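December, notebook 2, bench planning for the Tamside line

Started 7:40, coffee machine still down.

Where we are. Semeniuk returns desk wants the arm doing the sort by spring. Right now people pick mixed household stuff off the counter and put it where it goes. Spyros has the job list from the floor, I have the sim. Charalambos Tzanetos came over from Arnmont for the morning to look at both and mostly argued with us, which was useful.

What the floor said (Spyros's notes, my shortening):
- small round items are the boring ones, everybody would hand those over tomorrow
- breakables they want to keep. Not out of pride, they just don't want to be the ones writing up the damage
- late shift worried the hours go. Fair question, no answer from Semeniuk yet. Need to ask again in writing
- someone has to clear jams and whoever that is wants it on the pay grade, not as a favor

That last one is the real one I think. At Brirkberg the arm went in and the two people next to it ended up as full time minders on the same money as before. Spyros was there for it. Says the work got quieter and more annoying - you can't get a rhythm, you just wait for it to stop.

Sim runs. 889 episodes logged overnight, ball to bowl only. Haven't split them by failure type yet so no success number in here, don't quote me one. Clutter objects get reshuffled every 200. Speed cap at 350 mm/s for all of it, same as what safety wants on the real counter.

Ball up off the marble near the back edge, bowl still to get to, vase on its side at the far left:
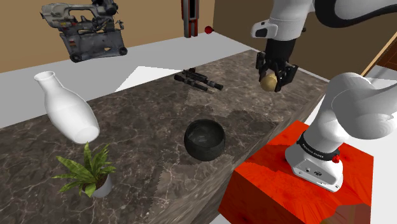
1. Approach height. Planner likes to travel low over the counter. OK in sim, nobody standing there. With a person across from it, low and sideways is exactly what they flinch at. Raise it, eat the extra time.

2. Vase. Charalambos wants fallen items skipped and flagged for a person. Spyros wants the arm to at least try and stand it up. I'm with Charalambos for now. If it gets flagged then somebody gets called over though, so count the calls per shift before we promise anyone less work.

3. Clutter set. Black gun-looking model at the back has to go before we show this to the floor staff. Swap in something off the real returns list, a hand mixer or a drill. Plant can stay, leaves are good trouble for the grasp code.

4. Reach. Base sits right at the corner of the counter. On the real site that's the spot where people lean in to pass things across. Move the mount or move the people, and I know which one Semeniuk will pick if we dont bring it up first.

5. Who teaches it. Spyros's idea: the day shift picks the next items to automate, in their order, and gets a stop button they're allowed to use with no form after. Cheap to do. Put it in the proposal.

Charalambos left 11:15, took the Arnmont cable back with him so the second screen is out till we find another one.

To do
- failure split on the overnight runs (me)
- raise travel height, rerun 200 (me)
- pay grade question to Semeniuk, in writting (Spyros)
- real item list from Tamside, with weights this time
- ask Brirkberg if they kept any log of minder call-outs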